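The Folding Table Appreciation Page

Marble, as far as the laminate is concerned, and pink with it. Renji Hayashi has eaten at worse in Hukesham.

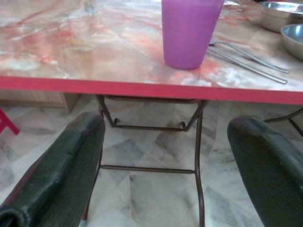 Purple cup, steel bowls, red trim. Dinner service, Teoh style.

Seating is a separate matter, and a lower one.

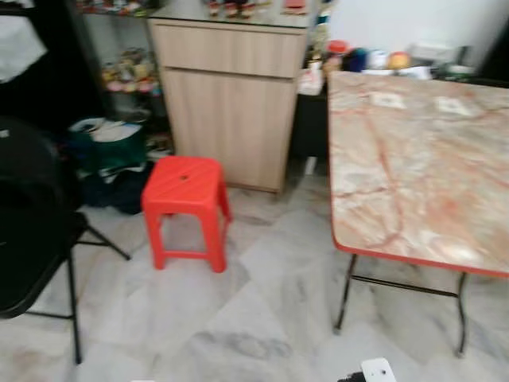 Will the stool take a grown adult?
It has taken Tirta for two years, though he gets up slowly.

We did price a proper dining table once. It came to 1120, before delivery,
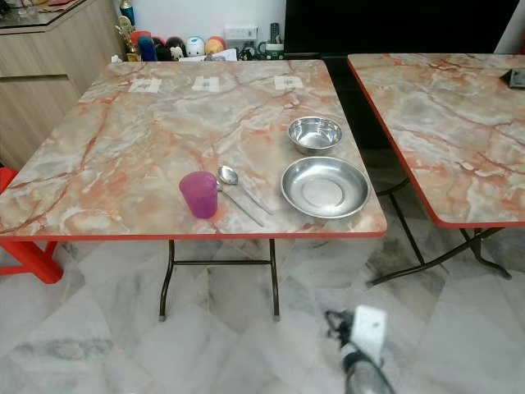 and it didn't even fold, so we went home and had noodles.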